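Cours 2 : Automatisation au poste de travail, ce que ça change pour les gens
Notes de séance, version du 1er mai. À relire avant les exercices. C'est du vite fait, me signaler les coquilles.

Rappel de la séance précédente

On avait laissé tomber l'idée que « un robot remplace un emploi ». Un emploi = un paquet de tâches. Certaines se voient (porter, poser, fermer, laver), d'autres pas du tout (surveiller d'un œil, prévenir la collègue, sentir que ça va accrocher au fond). L'automatisation prend des tâches. Reste à savoir lesquelles, qui garde le reste, et si le reste tient encore debout comme métier.

Vocabulaire à avoir en tête pour aujourd'hui :
tâche prescrite : ce que dit la fiche
activité réelle : ce que la personne fait pour que la fiche marche
tâche résiduelle : ce qui reste une fois la machine installée, souvent découpé bizarrement
travail de réglage : tout ce qu'on fait autour de la machine pour qu'elle fasse son travail

Ce dernier point est le gros morceau du cours. Si vous arrivez en retard d'une lecture, lisez au moins le chapitre sur le réglage dans le polycopié.

Le cas suivi : la cuisine de Clunditz

Cuisine d'essai et petite production, 26 personnes toutes équipes confondues. Préparation, cuisson en petits volumes, mise en barquette, plonge. L'intégrateur s'appelle Henwood, le site jumeau est à Clurkonden (on y revient à la fin, il a fait d'autres choix). Le bras, tout le monde sur place l'appelle Roy. C'était le nom du projet dans les mails, c'est resté.

Ce qu'on demande à Roy : manipuler la petite batterie. Prendre une casserole par le manche, la déplacer, la reposer, plus tard enlever et remettre le couvercle. Pas de feu pour l'instant, on travaille à la table. Les grands volumes restent aux cuisiniers, et la découpe aussi.

Pourquoi la petite batterie ? Réponse de la direction au moment du lancement : gestes répétés, poignets abîmés, et difficulté à recruter à la plonge. Réponse des équipes, même période : parce que c'est ce qui rentre dans la pince. Les deux se défendent. Notez que les deux réponses ne décrivent pas le même projet.

Le geste, vu par les gens

Demandez à un cuisinier comment il prend une casserole, il vous regarde. Il la prend. Quand on insiste (entretiens d'explicitation, cf. séance sur les méthodes) il sort une liste :
- regarder où est le manche avant de regarder la casserole
- tourner le corps, ou tourner la casserole, selon la place
- tester le poids dans le premier centimètre
- pouce sur le couvercle si ça doit voyager
- torchon si doute

Le « si doute » est important. Personne ne mesure, on a un doute ou pas. Le doute vient de la vapeur, du bruit, de qui était au poste avant. Une bonne partie de cette information n'existe pas pour le bras. Il faudra la lui donner autrement ou bien s'en passer, et dans ce cas c'est une personne qui la porte.

Retenir : automatiser un geste oblige à l'écrire. L'écrire fait apparaître du savoir. A qui appartient ce savoir une fois écrit ? Question d'examen récurrente les années passées, donc à travailler.

Le geste, vu par la machine

Pince à deux doigts. Donc deux surfaces qui se rapprochent et c'est tout. Conséquences, dans le désordre :

L'orientation du manche compte énormément. Un manche présenté dans le mauvais axe, et il faut soit tourner le poignet du bras, soit faire le tour, soit qu'un humain tourne la casserole. Devinez ce qui se passe au début.

Le verre pose problème aux caméras en général. Reflets, transparence, l'intérieur sombre vu à travers. Pour un œil humain c'est un couvercle, point. Pour un système de vision, des taches claires qui bougent avec l'éclairage. A Clunditz on a d'abord demandé aux gens de ne pas allumer la deuxième rampe. C'est une contrainte sur les gens, elle n'était dans aucun document de projet.

Le porte-à-faux. Prise en bout de manche = tout le poids de l'autre côté. Prise près du corps de la casserole = mieux pour le poids, moins bien pour la place. Compromis que les cuisiniers font sans y penser et qui a occupé Henwood un bon moment.

Ce qui change pour les gens (partie centrale, à savoir)

1. La table se vide
Avant : torchons, cuillères, le carnet, un café. Maintenant la zone devant le bras doit rester dégagée pendant les essais. Petite chose sur le papier. Dans les entretiens elle revient avant la question de l'emploi. Les gens disent qu'ils n'ont plus « leur » table. Territoire, appropriation, voir la bibliographie.

2. Un nouveau rôle sans nom
Quelqu'un présente la casserole, regarde, remet en place, note. Au départ on disait « aider Roy ». Sur la fiche de poste, rien. Cameron Quinlan, commis, a tenu ce rôle pendant toute la première phase et tenait un cahier. 1 987 essais notés à la main, avec une colonne « remarques » qu'on n'avait pas demandée. C'est cette colonne qui a servi ensuite aux ingénieurs. Extraits :

« manche trop à gauche, a pris quand meme »
« lumière »
« lumière encore »
« j'ai tourné la casserole, normalement je devrais pas »

La dernière est très belle pour nous. Elle dit exactement ce qu'est le travail de réglage : une correction faite par quelqu'un, qui fait réussir la machine, et qui disparait des chiffres si personne ne l'écrit. Un taux de réussite est toujours celui d'un couple humain + machine. Toujours demander : qui a tourné la casserole ?

3. Le rythme
Le bras est lent. Plus lent qu'un commis, sans discussion possible. Mais régulier. L'attente n'est pas du repos : on ne peut ni partir ni faire autre chose à fond. Surveillance, fatigue d'un autre genre. Les poignets vont mieux, les gens disent sortir « vidés de la tête ». Comparer avec le cas de l'entrepôt vu en début de semestre, c'est le même mécanisme.

4. La compétence se déplace
Qui sait arrêter, relancer, dégager ? Formation initiale de Henwood : 2 heures. Tout le reste s'est appris sur le tas, entre collègues, et du coup de façon inégale. Ceux du matin savent, ceux du soir appellent ceux du matin. Effet sur la hiérarchie informelle : un commis devient la personne qu'on appelle, le chef attend. Pas simple à vivre pour le chef, pas simple non plus pour le commis, qui est toujours payé commis.

5. La responsabilité
Une casserole tombe. Qui l'a fait tomber ? Avant on savait. Maintenant : celui qui l'a posée, celui qui a lancé, l'intégrateur, la lumière. A Clunditz la règle écrite dit « l'opérateur en charge ». Or on vient de voir que l'opérateur en charge n'existe pas sur les fiches de poste. Schéma au tableau, recopiez-le, je ne le remets pas ici.

Situation de travail pour l'exercice

On part du poste tel qu'il est en phase d'essai. Table blanche, bras au-dessus, une petite casserole bleu foncé avec son couvercle en verre, marque KONKA, manche vers la pince. La pince est ouverte, doigts vers le bas. Rien de plus à savoir sur la machine pour répondre, ne partez pas dans la technique.

Consigne : à partir de cette situation, reconstituer ce qu'il a fallu faire (humainement) pour qu'elle soit possible. Remonter le plus loin que vous pouvez. Achat, choix de l'objet, rangement, éclairage, planning, accord des équipes.

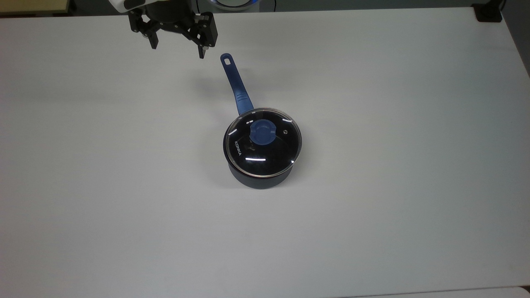
Par groupes, une page maximum. Distinguer ce qui est prescrit, ce qui ne l'est probablement pas, et ce que vous iriez vérifier en entretien. L'an dernier beaucoup de copies mélangeaient les trois, ça coûte des points. Ne pas écrire « le robot comprend » ou « le robot décide » sans dire ce que vous mettez derrière.

Questions pour vous guider, pas obligé de toutes les traiter :
Qui choisit le côté où va le manche, et quand ?
Si la prise rate, qui bouge en premier ?
Le couvercle doit-il rester sur la casserole pendant le déplacement ? Qui en répond ?
Que fait la personne pendant que le bras descend ?
Quel indicateur la direction va regarder, et qu'est-ce qu'il laisse de côté ?

Le contre-cas : Clurkonden

Même intégrateur, même bras, autre façon de s'y prendre. Les équipes ont été réunies avant l'installation, 21 personnes, et elles ont choisi elles-mêmes les tâches à confier. Résultat surprenant pour la direction : elles n'ont pas choisi la petite batterie. Elles ont demandé l'empilage des bacs propres, en fin de service, quand tout le monde est fatigué et que la pièce est calme.

Autre différence, le rôle de réglage a un nom (« référent bras »), du temps dans le planning et une prime. Petite, la prime. Il tourne entre volontaires.

Attention à ne pas en faire le gentil contre le méchant. A Clurkonden il y a eu des frictions aussi : ceux qui ne voulaient pas tourner, ceux qui trouvaient que la prime créait deux catégories. Et le bras y sert moins d'heures par jour qu'à Clunditz, ce que la direction rappelle à chaque réunion. Seulement les départs ont moins bougé. Un seul site, peu de recul, on ne conclut pas là-dessus.

A lire pour la prochaine fois

Polycopié, chapitre sur le travail de réglage, puis l'encadré sur les indicateurs.
Le cahier de Quinlan, scan sur la page du cours, au moins les premières pages et les dernières. Regardez comment les remarques raccourcissent.
Le compte rendu de la réunion de Clurkonden (attention il manque une page au milieu, je cherche l'original).

Rendu de l'exercice : version papier en début de séance. Les dossiers finaux c'est en juin, la date exacte sera affichée au secrétariat. Ceux qui veulent travailler sur un autre terrain (hôpital, logistique, agricole) viennent me voir avant de commencer les entretiens, il y a une autorisation à faire signer et ça prend du temps.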